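Robot Manners: The Rules a Helper Robot Has to Follow

Does your classroom have rules? Ours sure did, and robots have them too! Say you want to teach a two-armed robot to clear a messy table. Before it picks up even one scrap, the grown-ups have to agree on how everybody is going to stay safe.

The first rule at the Manham workshop is about space. Arms can swing out farther than you'd expect, so people keep back from the table while they are moving (no reaching in to help, even if you see an easy one!). The second rule is to go slowly. And the third, which might be my favorite, is that someone always stays close enough to press the stop button.

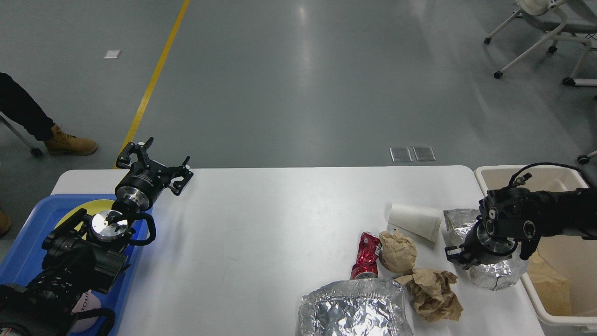
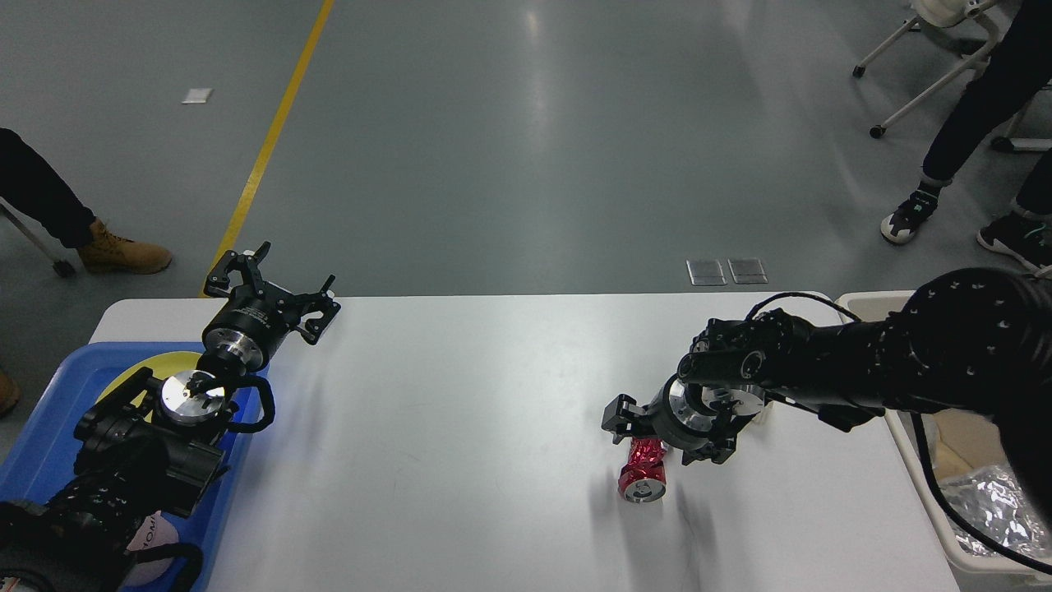
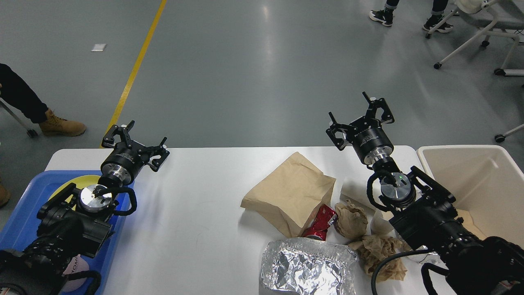

Clean-up practice: two black arms, one white table and a crushed can.

Trash makes wonderful practice, you know, because a crumpled thing never has quite the same shape twice. A robot that squeezes too hard could squash a paper cup flat, so the workshop has a squeezing rule as well. Every practice round stops after 60 seconds, and then the people check the grippers and tidy up any cables before they start again.

Try it at home! Use 2 spoons as your grippers, and write 3 safety rules of your own first.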